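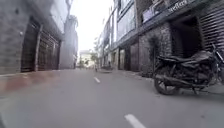
*Attachment 1 - street side, ground-floor shutters at left*

**Ticket:** Nustora facilities, Calloway frontage
**Opened:** May 23, 2018
**Category:** Access / pavement
**Status:** Open

Reported: nearer roll-down shutter stops short of the sill. Kekik reset the motor limits, no change. Second shutter closes normally.

Also logged: reddish-brown stain along the foot of the wall. Source not confirmed. Tenant suspects the drain behind the pillar.
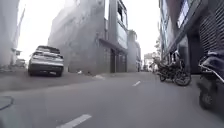 *Attachment 2 - street with white SUV parked at left*

Delivery access: the van needs clear curb at the ground-floor openings. Parking on this side to be raised with Guvness - no reply yet.

Actions:

1. Replace lower limit switch, near shutter. Part on order, up to 3 weeks.
2. Dye test on drain before any cleaning of the stain.
3. Pick up debris at the foot of the wall.

Next check in June. Keep shutter on manual until then.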